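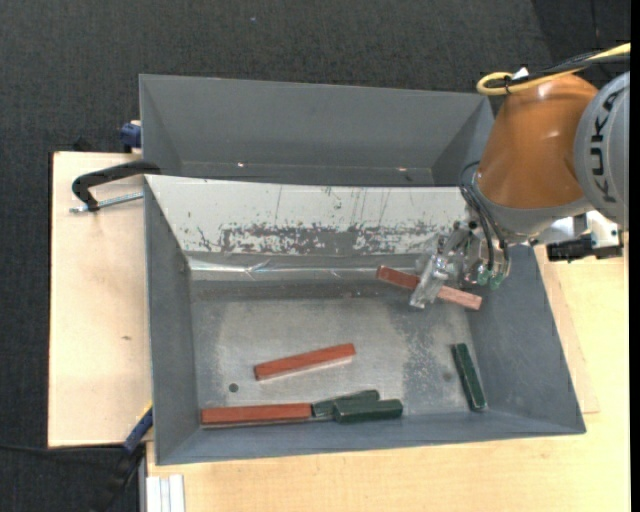
Item 2: the KUKA over the front bin, red and green blocks, during the gripper comparison.

Minutes of the Rullia working group, October
Held in the workshop at Hirkirard, 14:00, tea from 13:45

Present: the bench team, the controls team, one visitor from Vola (until item 3).
Apologies: purchasing, who had a meeting about meetings.

1. Minutes of the last meeting
Agreed, after "the gripper was dropped" was amended to "the gripper proposal was dropped". The bench team asked for it to be noted that they have never dropped a gripper.

2. Gripper comparison
The bench team reported on the first week of trials. Two grippers are being compared on the same arm with the same blocks: the fingered one we already own, and the suction head on loan from Vola. The task is to pick a block from the front bin and put it in the rear one.

The fingers did well on blocks lying by themselves. They did less well when two blocks touched, and worst close to the sloping sides, where the arm tends to approach as if parking a caravan. The suction head did not mind the sides at all but let go of blocks it had picked up near one end. The Vola visitor said this was a matter of cup choice. The bench team said it was a matter of gravity. Both views are recorded.

Some 2243 picks have been logged so far across both grippers. Controls pointed out that the early ones were made with the old approach speed and ought not to be mixed in with the rest. After discussion it was agreed to keep them in a separate file and stop talking about them.

Changing from one gripper to the other takes too long, mostly because of the hoses. A quick-change plate was suggested, as it was at the last three meetings.

3. Camera position
The fixed camera stays where it is until the comparison is finished. A request to shift it "only slightly" was refused, the previous slight shift having cost us an afternoon of recalibration. Glare off the bin metal is still upsetting the block detection, and matt paint was proposed. The bench team objected on the grounds that it would be scratched off within days – controls to try a change of lighting first.

The Vola visitor left for a train.

4. Controller
MacBrayne have sent the updated controller software. It has been installed on the spare and appears to do everything the old one did, with new names for the menus. No change to the trial machine until both grippers have finished their runs.

5. Actions
Bench team: repeat the touching-block runs with both grippers, five layouts each.
Bench team: ask Vola for the smaller cups.
Controls: separate the early log entries; try the lighting.
Purchasing: price a quick-change plate (carried forward, again).

6. Any other business
The workshop kettle. Discussion was lengthy and is not minuted.

Next meeting: November, same place, 14:00.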